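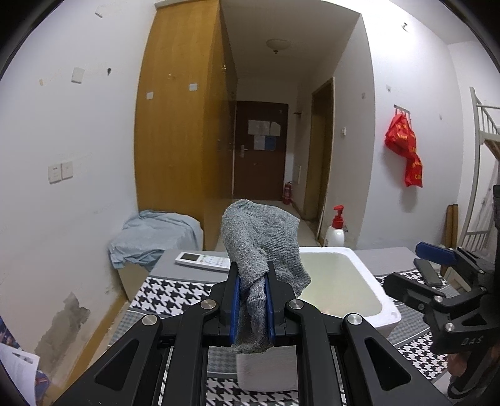 Bethan Orrell
Minutes Secretary, Indirura Costume Circle

Minutes of the September meeting, held in the upstairs room at Nenda Hall. We began at 7.10 pm, a little later than planned, as so many of us were still catching up over tea (and it was lovely to see such a full room after the summer).

1. Minutes of the last meeting
Agreed, with one correction: the wig-styling evening was in the small room, and the piano was already out of tune when we got there.

2. Winter showcase
There was a long and very good-natured talk about whether this year's showcase should keep to a single theme. Several members are fond of the idea of space operas, and one had brought a beautiful half-finished naval coat, with the braid only pinned on, which went round the room twice. Others felt that newer members may have just the one costume and ought to be able to wear it, whatever it comes from. It was agreed to have an open theme with a space opera section in the second half. The hall can seat 161 and we have been offered it until 10 pm, including clearing up.

3. Armour and props
Urkell Leisure Centre, where we held the spring parade, has asked for all props to be checked at the door in future. Nothing over 117 cm is to be carried through the foyer upright. This caused some groaning from the staff-and-halberd end of the table, but it was accepted that a prop made in two pieces travels better on the bus anyway. The foam armour group offered to run an evening on joining pieces neatly, and the offer was taken up with great enthusiasm!

4. Pattern library
The library now has 41 patterns, after a generous parcel from our friends at the Kang Sewing Rooms. Would anyone holding the pleated cape pattern please look behind the sofa, as it has been out since before Easter. Members are reminded to trace patterns and leave the originals uncut.

5. Money
The balance stands at £840. It was agreed to pay the hall deposit from this and to put off buying a second dress form until the new year. A suggestion that we mend the old one with a broom handle was noted.

6. Any other business
A member asked if anyone could teach hand-finished hems. Three people said yes at once, so it will be a shared session before the next meeting.

We closed at 9.05 pm. Next meeting in October, same room, and please bring your own mug.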